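About Skodelis

Hi, I'm Kausar. I started Skodelis at my kitchen table on Campbell Street, four months after my marriage ended, mostly so I would have somewhere to put the letters.

I'd been writing them every night. Dear you, I saw your brand of coffee at the store. Dear you, your mother called and I let it ring. I never mailed a single one (well, one, and I'd pay good money to get it back). By the end of that first winter there were 49 of them in a shoebox and I was sleeping again, a little, and eating something other than toast.

Then my friend Daniyal Rind came over and I read him three of the letters out loud, which I'd never done with anybody. He was quiet for a while, and then he went out to his car and came back with a notebook of his own. His were to a woman he'd loved for six years who had moved away without much of an explanation. We sat there until two in the morning reading to each other and crying and laughing at how bad some of the poetry was. Mine was worse!

So that's where we come from. Skodelis is a small letter-writing school for people getting over somebody. We run groups in the evenings, we have a mail course for people who live too far away or who just don't want to sit in a room with strangers yet, and once a year we put on a long weekend called Tamomard, where everybody brings one letter and reads it, or has it read for them, or keeps it folded in their pocket the whole time. All three are fine with me.
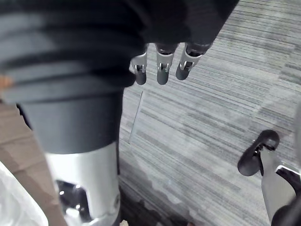

Do I have to be a good writer to join?

Most of our people haven't written anything longer than a grocery list in years, and they do just fine, so come as you are and bring a pen you like.

I should tell you what we aren't so good at. We aren't therapists. Daniyal taught middle school English and I did billing for a dentist, and if you're in real trouble we'll help you look for someone with the right training. We also won't help you win him back, or her. I get that email a lot, especially in December, and I always answer it, but my answer is the same one I gave myself.

The evening groups are small, never more than eight, and they run for six weeks. You write for half an hour, you have tea, and you read if you feel like it. The mail course is $300, the evening group is $600, and if either of those is a stretch, write me and we'll work something out. I mean that. Somebody did it for me once with a car repair and I still think about her.

People ask about Elon. Elon is the cat. He came with the building, he sleeps in the out tray, and he's been mentioned in more goodbye letters than some of the exes.

I'm doing okay these days, by the way. I still write to him now and then, maybe on his birthday, and the letters have gotten short. The last one was four lines and two of them were about the weather.

If you'd like to come to a group, send a note with your name and which evenings you can make. Daniyal reads the mail first and I write back, usually by hand, so give it a few days.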